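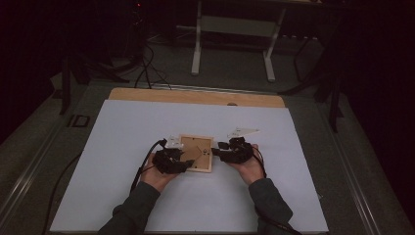
Re: Leaflets at the Mostyn surgery
Sep 28, 2018

Dear all,

Thank you for the many kind replies, and I'm sorry to have been so slow with mine. I was up to my ears in the newsletter, and then my sister came to stay (lovely, but she does like to talk!).

Someone wrote:

> I saw a leaflet for Pralitis drops in the waiting room at Mostyn. It says they "support the joints naturally". My mum has bad knees and wants to try them. Does being in the surgery mean the doctors think they work?

I asked at the desk, and the answer is no. The rack is open to any local business that pays for a slot, and the practice manager was rather taken aback when I showed her the leaflet. She has promised to look at the wording. 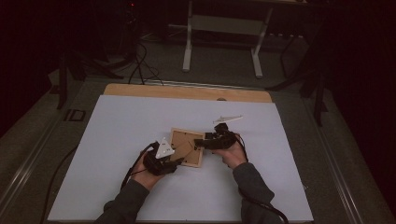
Two hand-held grippers over the white board

As for the drops themselves, the leaflet mentions a survey of 252 customers, most of them pleased. I'm sure they were, but there was no comparison group, and sore knees have good weeks and bad weeks whatever you swallow. I'd want to see a proper trial before parting with 15 pounds a bottle. Do ask your mum to have a word with the pharmacist first, especially if she takes anything for her blood pressure, and please tell her the knee exercise class started up again in April and is still going strong.
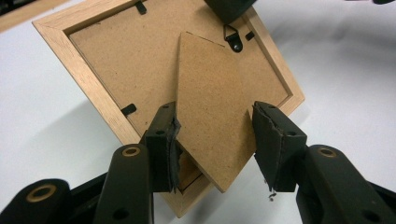
Back of the wooden frame, with its black turn tabs

If anybody has spotted similar leaflets elsewhere, send me the wording and where you saw it. I have almost 900 words of notes already and would gladly have more!

Warmest wishes,
Eimear Geraghty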